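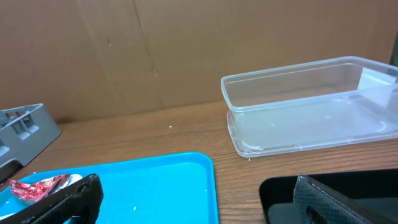
PLOTHAM — The biggest crowd at the Plotham public library this September isn't coming for story time. It's coming for yeast.

Omo, a community biology lab that opened over the summer in the library's old map room, has signed up 80 members and is already running a waiting list. For $11 a month, people with no science background can learn to streak a plate, pull DNA out of a strawberry and (the big draw so far) grow wild yeast collected from their own backyards.

"People come in thinking they'll watch," said Lina Matar, the lab's founder, who spent years as a technician at a seed-testing company before she got the keys to the map room. "Twenty minutes later they've got gloves on and they're arguing about agar."

The arguing is a good sign. On a recent evening the benches were full by 6:30, and a retired bus driver was showing two high school juniors how to label a dish so the writing doesn't rub off. Everybody seemed to have a favorite colony. One member had named hers.
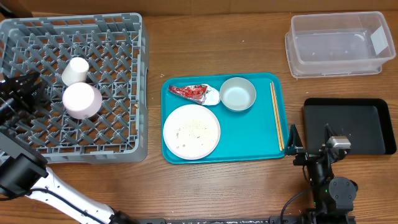 The lab's first big group effort is a yeast map of the county. Members swab fruit, bark and flower petals, note the spot, and bring the samples in to be grown and sorted. The goal is 200 samples by the first hard frost, and the freezer already holds more than half of that. Those that look promising will be sent out for sequencing, paid for with a small grant from the Ifans Fund, a local foundation that usually backs music programs and took a happy leap on this one.

Safety rules are strict and posted at the door. Members work only with organisms considered harmless to healthy adults, nothing edited leaves the room, and food and drink stay out in the hallway. Every newcomer takes a two-hour class before touching a pipette. Matar teaches it herself, and she's terrific at it: quick, funny, and completely serious when the subject turns to waste disposal.

Much of the equipment is secondhand. The centrifuge came from a clinic that was closing, and the incubator was bought at a college surplus sale for $210. The software is homegrown too. Caltevura, a free sample-tracking program written by two members, lets anyone look up a swab and see where it was taken and how it's growing. Labs in three other towns have asked for copies.

Next up is a bread night, when a local baker will try commercial yeast against a few store-bought sourdough starters, in the library's kitchen and well away from the lab benches. The backyard strains will have to wait until they've been identified.

The next beginner class is full, but a second one has been added. Sign-up sheets are at the library's front desk.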